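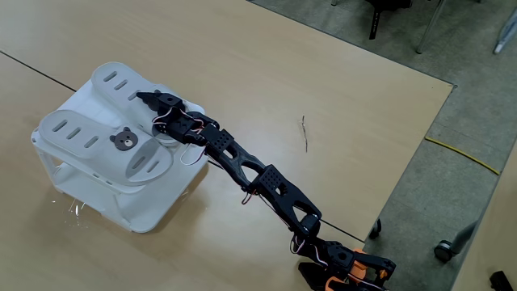

Fabric advent calendar: how do I stop the pockets sagging?

Posted in Sewing for Children, Friday, February 5, 2021

Foltberg

I know it is an odd time of year to be asking, but I want to get this sorted before I put everything away. I made my two a fabric advent calendar last year, the wall-hanging sort with 24 pockets in four rows of six. The backing is a medium-weight cotton, the pockets are thinner patterned cotton, and there is a dowel through a channel at the top. It is 85 cm wide and 96 cm long.

It looked fine when empty. Once I had put a small chocolate and a folded note in each pocket, the top edges gaped and the whole thing bowed forward in the middle. By the second week the bottom row was hanging at an angle. I didn't use any interfacing because the pattern didn't ask for it. The numbers are felt, stuck on with fabric glue, and 17 has already come off.

Can I fix this without unpicking all the pockets? I have a basic machine and I can do straight stitch and zigzag. I would also like to know what to use for the numbers so they stay put. The children pull at them.

Tuhiwai

You shouldn't need to unpick the pockets. There are two separate problems, the backing and the pocket tops, and I would do the backing first.

For the backing, cut a second piece of something firm to the same size. Canvas or an old curtain lining with some body to it will do. Fuse a heavy iron-on interfacing to the wrong side of the new piece, let it cool flat, then lay it behind the calendar and pin all round. Stitch down the vertical lines between the pockets, following your existing stitching, with the pockets empty. Use a longer stitch than normal, 3.5 or so, and a fresh needle, size 90 or 100. Start with the middle line and work outwards or you will end up with a ripple on one side. Bind the edges last. You may have to unpick the channel at the top to get the new layer up into it. That is one row of stitching, so not a big job.

Put a second dowel or a flat wooden batten along the bottom as well. It needs its own channel, 4 cm deep is plenty for most battens. This will do more for the bottom row than anything else.

For the pocket tops, it depends how they were made. If you folded and hemmed them you can thread narrow elastic through the hem of each row. Don't pull it tight. Take it in by a centimetre per pocket and catch it down with a few stitches at each seam. If the hem is too narrow for elastic, sew a strip of twill tape along the inside of the top edge by hand. It takes an evening or two.

As for the numbers, glue on felt never lasts. Peel off the ones that are loose, scrape away what glue you can, and sew them on by hand with two strands of embroidery thread in blanket stitch. Keep your other hand inside the pocket so you don't sew it shut. You can't easily do this on the machine now that the pockets are attached.

How is it hung? If it is on one nail with a string, the dowel may be bending too. Two hooks, one near each end, would help.

Cundier

just put lighter things in it. we do slips of paper with something to do that day (make paper chains, choose a film etc) and the chocolate comes out of a tin in the kitchen. ours is only felt with no backing and it has been fine since we made it at the Trarnstead craft group. that was in August because they start early

also you can get iron on numbers, the children can't pick those off

Foltberg

Thanks both. It is on one nail with string, and I have just looked and the dowel does have a bend in it, so I will get a thicker one and put up two hooks. The pocket hems are too narrow for elastic so it will have to be the tape. I have an old pair of lined curtains I can cut up for the back.

I did think about iron-on numbers but I am not sure they would stick where the glue has been. I will sew them.

Tuhiwai

They probably wouldn't, no. Wash the curtain fabric before you cut it, in case it shrinks. And if the calendar itself has never been washed, don't wash it once the new back is on.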